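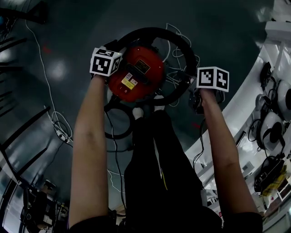
Golnar Safavi, bench notes, May
read by: M. Yazdani (comments welcome, please write them under mine)

Sunday, late morning. Comparing the two hand controllers again, this time with marker cubes on both arms. Last week's numbers came from the inside-out tracking only and I did not trust them. Mojtaba was right that we need a second source for the pose, independent from the controller.

Setup: one cube on each forearm, near the wrist. Big red unit in the black ring as the object to hold. I sit on the floor with the unit just beyond my feet. On the table the forearms stay too high and the side faces of the cubes get lost to the head camera. On the floor I can keep two faces of each cube visible most of the time. Sock feet, the floor is slippery but it is less noise for the cables.

Procedure, same for both controllers:
- left hand closes on the ring and stays there
- right hand holds the controller by its handle, moves to the ring, waits, moves back
- 40 repetitions, then change controller
- log at 60 Hz, both sources

Yorath controller first. Tracking stayed good through the whole series. The offset between cube pose and controller pose is almost constant, so one calibration is enough. The trigger is a little stiff and after 200 presses (I made extra ones for the trigger test) my finger complains.

Brunorik second. It is lighter and I prefer the handle. But the pose jumps when the wrist turns outward, and it jumps in the same place each time. I first blamed the floor, it is dark and glossy and the lights reflect strongly in it, the left side is the worst. I put a gray blanket under my hand for five repetitions and the jump did not go away. So the reflection is maybe a problem for the cubes but it does not explain this.

Cubes: left one lost detection for short moments when I leaned forward over it. Right one no loss. The straps move on bare skin, I had to tighten them two times and redo the zero pose. Next time a thin sleeve under the strap.

Frame 422 in the Brunorik log is the clearest jump, start from there if you want to look. File is in the Potetti folder, not in Jandavmont, I saved in the wrong place and did not move it yet.

To do:
- repeat Brunorik with the firmware Mojtaba has on his laptop
- white cables still lie all across the floor, tape them before anybody walks here
- ask for a second pair of straps

M.Y.: I looked at 422. The jump is also in the raw gyro, so it is not the filter. Will bring the other firmware after lunch.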